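Domach Desk Tidying, data card

Version 12
Maintained by Tươi Trình. Annotation guide by Bartosz Kaczorowski.

Summary

Domach Desk Tidying is a collection of short recordings of people sorting small stationery on office desks. It covers clips, pens, pencils, markers and the organisers they are kept in. The collection holds 2,233 recordings from 161 desks. Each recording covers one tidying task at one desk, from the first touch of an item to the moment the person takes both hands off the work surface.

Sites

Recordings were made in two offices, Brurkwood and Reinholz. Brurkwood has cubicles with fabric partitions. Reinholz is open plan with shared benches. The site is given in the field "site". Desk numbers are not shared between sites, so "desk" should always be read together with "site".

Items

Item names are kept short and follow what an office worker would call the thing.

binder_clip: sprung clip with two wire handles, any size
paper_clip: bent wire clip, plain or coloured
pencil: wooden or mechanical
pen: any ink pen
marker: felt-tipped, any colour
organiser: desktop holder with compartments, with or without a drawer

Colour is a separate field and is filled in only where a single colour is clear. A pile of paper clips in several colours is entered as "mixed". Binder clips take the colour of the body. The handles are ignored.

Tasks

sort_clips: separate binder clips from paper clips
fill_drawer: put loose paper clips in the organiser drawer
stand_pens: place pens, pencils and markers in the upright compartments
clear_top: leave nothing on the desk except the organiser

People were told the goal of the task and were free to choose the order of work. Both hands could be used at any time. Items dropped on the floor were left there and marked "lost". 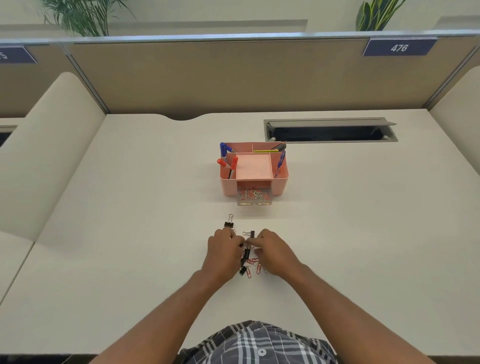 Binder clips and paper clips on a white desk, with a pink compartment organiser behind.

Labelling rules

A clip counts as held when it is pinched between finger and thumb or closed inside the hand. A clip that is only being pushed along the desk is marked "slid". Where each hand has its own clip, two entries are made, one per hand.

Paper clips that are hooked together or lie in a heap are labelled as one group. They are split into separate entries only once a clip has been lifted clear. Binder clips are always labelled singly, even when touching.

The drawer state is "closed", "part" or "open". Any visible gap counts as "part". Desk fittings such as cable openings and their lids are labelled "fixture" and are never a target for placing items.

Checks

A second person relabelled 100 recordings without seeing the first set of labels. Most disagreements concerned the start of "held" for paper clips, where the fingers hide the wire. Pens and pencils lying side by side in one compartment were the next most common source.

Known problems

Small binder clips at Reinholz were entered as paper clips in the first release. Corrected in version 12.
Reflections on clear plastic drawers make the contents hard to label. The field "contents" may be blank.
Left-handed people are under-represented at both sites.

Related sets

Alby covers kitchen drawers and uses the same hand labels. Its item list is different and the two should not be merged without renaming "organiser".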